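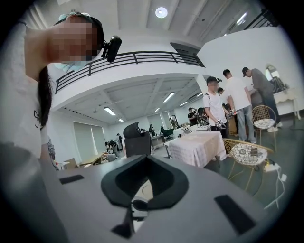 Purnley room, second floor, spring 2021

Menu Home Our work Grants Reports Contact

Progress report to the Usance Fund: Purnley Household Repair Library
Submitted by Soon-im Shim, May 9, 2021

This report covers the second six months of the grant. The first report dealt mainly with the lease and the insurance, and both are now settled. The library opened to borrowers in October and has stayed open since, apart from two weeks in winter when the heating failed.

Lending

We have 474 items on the shelves, mostly hand tools, sewing equipment and small garden machines. The target for the end of the grant was 600. We expect to reach it, but later than planned. Donations slowed after the new year, and a good part of what came in was too worn to lend. Items we turn down go to the scrap dealer on Dandine Road, who takes them without charge.

Borrowers passed 1000 loans in April. Drills and carpet cleaners go out most. The sewing machines are booked well ahead and we would like to add more of them. Garden tools were quiet until March, as you would expect.

Late returns are still a problem. We tried a reminder letter, then a text message the day before the due date. The text works better and costs less. We have not charged any fines so far and would prefer to keep it that way through the end of the grant.

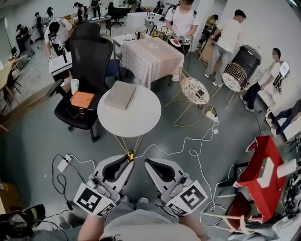 The catalog is the part of the work that has fallen furthest behind. We began on paper cards and moved to the Shokri software in January. Moving the records took longer than the supplier told us it would, and the two lists did not agree. Each item had to be taken down and checked by hand. That is finished for the tools and half finished for the sewing equipment. Until it is done, borrowers cannot reserve sewing items online and have to call.

Repair evenings

We have held 6 repair evenings against a plan of eight. The two we missed were in the weeks without heat. Lamps, zippers and toasters made up most of the work. We ask people to sign up first — walk-ins made the early evenings hard to manage — and the waiting list is short.

Spending

Spending is under budget on equipment and over on software. The fund agreed in February that we could move money between these two lines. Rent is unchanged. The electrical safety testing came in slightly below the quote, and the certificate is attached as Appendix B.

Next period

We plan to finish the catalog, buy two sewing machines and make up the missed repair evenings over the summer. We are also talking with the Dandine branch library about a return box there, so that people on the east side do not have to cross town. They have asked for a drawing of the box and its weight when full. We will send you a copy of both.

We would like to discuss the end date of the grant at the next call. A three-month extension at no extra cost would let us meet the shelf target.

We use cookies to see how this site is used. Accept Decline Cookie settings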